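Lists > Haltby Neighbors > Privacy and Phones > Thread

Home | Archive | Search | Subscribe | Help

4 min read

Subject: Re: Doorbell cameras and the new Brorkidico terms
Date: January 3, 2020

Hello everyone, and a happy new year to those I didn't run into at the bakery,

I'm sorry it has taken me until now to answer Adalberto. We had a full house through the holidays (two of the grandkids slept in the den, right on top of the printer, so to speak) and I wanted to read the whole document before I said anything. I printed it, too, which my husband thinks is very funny for a message about going digital.

Adalberto Guerra wrote:

> Has anyone else had the email from Brorkidico about the updated terms
> for the doorbells? I got mine last week and nearly deleted it. If I am
> reading it right, clips will be kept for 90 days unless you go in and
> change it, and there is a new section on sharing with "service
> partners." I can't find a list of who those are. We have 14 of these
> doorbells on our street alone and most of them look out over the
> sidewalk, so it isn't only the owners who are being recorded. Am I
> making too much of this?
>
> Adalberto

No, Adalberto, I don't think you are making too much of it, and I'm very glad you wrote. I went through the same email with a pencil and I read the 90 days just as you do. My old terms, which I still had in a folder, said 14. That is a big jump to make in the fourth paragraph of an email with a snowman at the top!

The part about service partners bothered me more. I called the help line and had a nice long talk with a young man who was as patient as could be, and he told me that the partners are companies that store the clips and companies that "improve detection." I asked if improving detection meant that people somewhere were watching my front steps. He said he would have to get back to me on that, and so far he hasn't. I don't hold it against him, it was nearly New Year's Eve. But I did write down the time of the call, and if any of you phone them, please do the same, so that we can compare what we were told.

I should say that I like my doorbell. My knees aren't what they were, and it is a real comfort to see who is out there before I get up. My sister over in Motthorpe took hers down in May after a quarrel with the people across the road, and she misses it every time a package comes. So I'm not asking anyone to throw theirs in the trash. I would only like us to know what we have agreed to, and to be fair to the mail carrier and the kids walking to school, who haven't agreed to anything.

What I have changed on mine so far is below. If you get stuck, the menus on the tablet are a little different from the ones on the phone, and I used the phone.

1. Storage time. Go to Account, then Recordings, and pick the shortest period offered. You have to press Save at the bottom of the page, and on my phone I had to scroll quite a way to find it.

2. Sharing. It's under Account again, in a part called Preferences. There are two switches and both were on. I turned both off, closed the app, and opened it again to be sure they had stayed off. The second one hadn't, so do check.
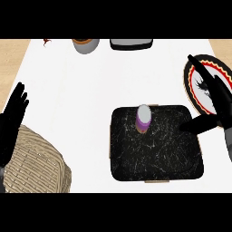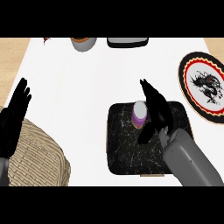 3. Motion zones. You can draw a box on the screen with your finger and the doorbell will ignore whatever moves outside of it. Mine used to pick up the whole sidewalk and half of the Bortolotti driveway, and now it stops at my gate. It took me several tries, and my first box was mostly sky.

4. Sound. I had no idea that it was recording sound until my daughter pointed it out. There is a separate switch for it in the same menu as the motion zones. I've left mine off, and I can still talk to people at the door when it rings.

5. Old clips. Changing the storage time doesn't clear what is already saved. I had 373 clips sitting there, nearly all of them the cat. You can only delete 50 at once, so put the kettle on first.

As for what to do next, I'd like to send Brorkidico one letter with a number of names on it, asking for the list of partners and for a plain answer on whether people look at the clips. I have a draft started. It's too long (you won't be surprised) and I'd be grateful if someone with a firmer hand would cut it down. Adalberto, would you be willing to look at it, as you spotted this first?

If you'd like your name on the letter, please write to me directly and leave the list out of it, so that everyone's inbox stays manageable. You don't need to own one of the doorbells. And if you have a neighbor who isn't on email, I'm happy to walk a paper copy over once the ice is off the hill.

Warm wishes to all of you,
Your neighbor at the green gate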